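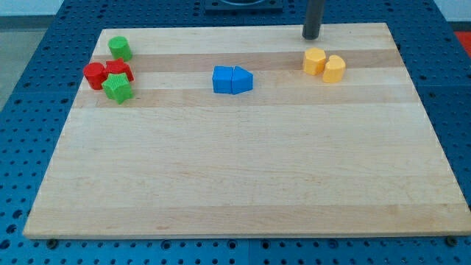

Plastic blocks sorted by color on the maple board: red and green to the left, blue in the middle, yellow to the right.

Shape Blocks – Workshop Gallery

These are the ridged blocks we keep in room 18 at Pillai. Stars, cylinders, a heart and a few plainer shapes are on the board. The board is glued up from maple strips and sits on the blue perforated bench.

Board and layout by Nithin Varghese, August. More sets are in the Celter gallery.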